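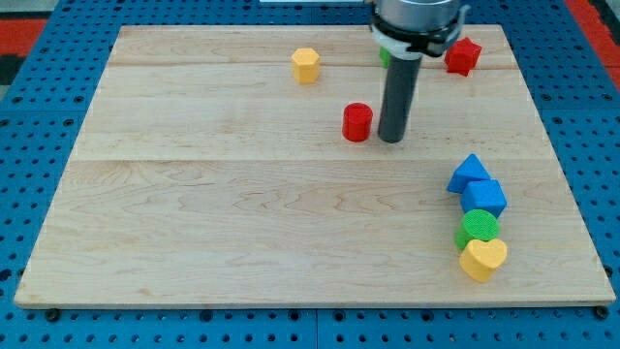 Monday nights are robot nights at our sixth-form club in Drastley, and on May 22, 2023 we finally got to the pushing task. I've been going on about it since October, so sorry to everyone who has had to sit next to me at lunch!

The idea is easy to say and a pain to do. The arm has no fingers, just a plain rod pointing down, and it has to shove coloured blocks across the board to wherever you ask – "put the yellow heart next to the green cylinder", that sort of thing. Cubes are fairly well behaved. The star is a menace, and so are the cylinders if you catch them off-centre.

Tomomi Honda wrote most of the code that picks the path, and I did the bit that turns typed instructions into targets (badly at first, then a bit less badly). Our teacher, Ms Conceição, wants 200 logged pushes from each of us before we change anything else. I'm on 61, mostly thanks to Florante Ignacio letting me have his slot when he had a cold.

We've also had £250 from Keleo, the bike shop on the high street, and it's going on spare blocks and our train fares to the schools' final. New members are welcome, Year 12 especially. Bring a laptop if you've got one – we only have four.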